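Hand-Held Gripper Build: Frequently Asked Questions

Last updated Aug 11, 2026

These are the questions that come in most often about the paired hand-held grippers we build at the Grostgate shared workshop. The project is called Hollorel. If your question is about membership, keys or the laser cutter booking sheet, see the main workshop page.

General

What is Hollorel?

A pair of grippers you hold in your hands, one left and one right, used to record how a person picks things up and moves them. The recordings are then used to train a small two-arm robot to do the same tasks. The grippers and the robot hands share the same finger shape, so what works in your hand has a fair chance of working on the arm.

Do I need a robot to build one?

No. Several members have built only the hand-held pair. You can record, process the tracks and look at the results on a laptop. The arm comes later, or never.

Why not just drive the robot arm directly and record that?

We did it that way until March of last year. It works, but it is slow, and you can feel the delay in anything that needs a light touch. It also ties up the arm, and we only have one pair to share. With the hand-held grippers two people can record in different rooms on the same evening.

How much does a pair cost?

Our last pair came to 91 dollars in parts, using filament we already had. That doesn't include the cameras. If you have to buy a full spool and a bag of screws you will spend more, but you'll have plenty left over for a second pair.

How long does it take?

Printing takes about a weekend on one machine. Assembly is an evening if you have done it before and two if you haven't. Calibration is the part people underestimate. Set aside a separate evening for it.

Parts and printing

Where are the files?

On the workshop drive, in the folder named Hollorel, under the current revision. Don't use the files from the old forum post. The finger linkage in that version binds when the grip is fully open.

What material should I print in?

PETG for the body and the trigger. PLA is fine for a first try, but the trigger pivot wears and you will be able to feel the slop after a few weeks of regular use. The finger pads need something flexible and grippy. We have used printed TPU and we have used rubber sheet glued on. The rubber holds small smooth things better and is easier to replace.

Does the color matter?

For the body, only a little. White or another light matte color keeps the marker border easy to pick out and doesn't throw hard reflections. Avoid silk filament. For the pads, black against a light body is helpful when you are going through footage later and want to see where the fingertips end.

My fingers don't close evenly. What did I do wrong?

Most likely one of the two links is in upside down. They look the same from the side, but one has a shallow relief cut next to the screw hole, and that cut faces the palm. If both links are right, loosen the pivot screws a quarter turn and work the trigger a few times. Someone overtightens them on nearly every build.

What spring do you use?

The light one from the Grornen assortment box in drawer 8. The heavy one in the same box will fit and it will make your hand sore in ten minutes.

Can I scale the grips down for smaller hands?

Scale the handle only. Don't scale the fingers, the linkage or the marker plate. There is a short handle in the folder that is already done, and it fits anyone who finds the standard one too long.

Markers

What are the black-and-white squares for?

They are fiducial markers. The tracking software finds each square in the video and works out where the gripper is and which way it is facing. Each gripper has its own pattern so the software can tell left from right even when your hands cross.

Can I use the same pattern on both?

No. The software will swap hands on you partway through a recording and the whole take is useless.

Can I print the markers on ordinary paper?

Yes, on matte paper, at full size. Turn off "fit to page" in the print dialog. Measure the printed square with calipers and enter the real measurement in the settings file. Glue it down flat with a glue stick. Clear tape over the top makes glare, and a bubble under one corner will throw off the angle.

Tracking drops out when I turn my wrist. Is that normal?

Past a certain angle, yes. The camera has to see the square. Short dropouts are filled in during processing. If you lose it for longer than a second, change how you approach the object or move the camera. People who reach from the side have more trouble than people who reach from above.

Setting up a recording

Where should I record?

Anywhere with even light and enough floor to stand on. We record on tables, on the floor and on low stands. A messy room is fine, and a bit of variety in the background is good for training. What matters is that the work surface is stable and that you can reach all of it without leaning on anything.

What objects should I start with?

Start with things that are easy to grip and don't roll. Books, small boxes and wooden discs are good. Corks and bottle caps come next. Cards lying flat are hard, because the fingertip has to get under an edge, so leave those until your calibration is good. Avoid clear plastic and anything you would mind dropping.

Why do you use trays?

A tray marks out the work area, and things that slip don't go far. A rim also gives the fingers something to work around, and the robot needs practice with that. Any shape will do. Round ones have no corners for small parts to hide in.

What about cables?

Tape them down or route them behind you. The workshop never has enough wall outlets, so we end up with power strips on the floor, and while recording you are looking at your hands and not at your feet. Walk the area once before you start. Don't run a strip off another strip. Drinks stay away from the strips.

Does another person in the room cause problems?

No, as long as they don't block the lights or walk between you and the work. Ask before you record anyone. Footage on the shared drive can be seen by all members.

Do I need special clothes?

Sleeves that stay where you put them. A loose cuff that slides over the marker is a common cause of lost tracking. Push them up or use a rubber band.

How long is a good take?

Keep each one under 30 seconds. One task, start to finish, hands empty at the start and empty at the end. If you fumble, finish the task anyway and mark the take as a recovery. Those are useful too. If you drop something out of reach, stop and delete it.

How many takes do I need?

It depends on the task. Our tray-clearing set has 970 takes in it and the arm does it well enough that we stopped adding more. A simpler job, such as moving one disc from a tray to a table, needs far fewer. Start small, train, see where it fails and record more of that.

Calibration

How often do I have to calibrate?

After assembly, after replacing finger pads, and after any drop onto a hard floor. Stone and tile are the worst for this. A gripper can look fine and have its marker plate a couple of degrees out.

How do I calibrate the opening width?

Close the fingers fully and record a few seconds. Open them fully and record again. The script takes the two ends and fits the rest. Then grip the gauge block from the calibration tin and compare the reading. If it is off by more than a millimeter, run it again before you blame the script.

The left and right grippers give different readings for the same block. Should I worry?

A small difference is expected, as each is fitted separately. A large one usually means the two calibration files were saved under each other's names. It happens a lot.

The robot side

Which arms does this work with?

The workshop pair uses the Yüksel wrist plate, which is a drawing made by a former member and is in the same folder. If your arm has a different bolt pattern you will have to draw your own adapter. The finger module bolts to it with four M3 screws.

The arm copies my motion but arrives a little to one side. Why?

Check the camera offset first, then the adapter thickness. If you printed the adapter with a raft and didn't clean it off fully, that is enough to shift everything.

Can the arm run unattended?

Not in our building. One person stays within reach of the stop button the whole time, including during test runs at low speed.

Borrowing and help

Can I borrow a finished pair?

Members can borrow the loaner pair for a week. Put it back in its case with the trigger open so the spring isn't under load, and leave a note in the case if anything was loose.

Can I sell a pair I built?

The drawings are shared for personal and club use. Ask on the project list before selling any.

Something broke. Where do I report it?

Use the Hollorel list on the workshop board. Say which revision you printed, which gripper it was and what you were picking up at the time. Spare links and pads are in the tray under the printer bench, and you can take what you need.
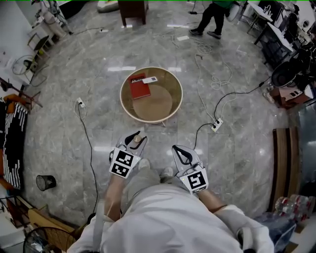

If you use the last spare of anything, start a print of the next one before you leave and write it on the board by the door.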